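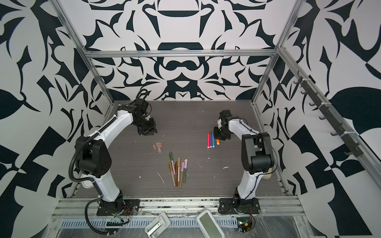
In Defense of Loud Wallpaper

January 20, 2020

I grew up in a house where every wall was the color of weak tea, and I have spent most of my adult life trying to get over it. So when people ask me whether they should put up that big, bossy pattern they've been mooning over for months, my answer is always yes, and then they have to stand there while I tell them why.

My own conversion came in Dilluveck, in the back hall of a boarding house where I stayed for two nights one November. The paper was black on cream, all enormous curling ferns, and it must have been older than anyone in the building. It was a narrow, drafty hall with a mop bucket in it, and I looked forward to walking down it every single time. I still think about those ferns more than I think about the lake, and the lake was the reason I went!

The argument against bold paper is that you'll get tired of it. Well, maybe. I've lived with mine for six years now (a Plukov print, bought as leftover rolls from a shop called Ellosa that was closing out the line) and what happened is that I stopped seeing it on ordinary days and then noticed it all over again whenever I'd been away. I can't say the same for the beige in my old apartment, which I was tired of before the paint dried.

People also worry about selling the house. I understand that, I do, but it seems a sad way to live, keeping your dining room nice for a stranger who may well rip it out anyway. Wallpaper comes down. It takes a steamer and a long weekend and some bad language, and I have paid more than 100 dollars for dinners I enjoyed less than my hallway.

If you're nervous, start with a small room, the powder room or the bit at the top of the stairs where the laundry piles up. Get a sample and tape it up at eye level, and leave it there through a few gray mornings. And please do the ceiling if you can stand to. My sister-in-law told me I'd regret the ceiling, and she now has stripes on hers.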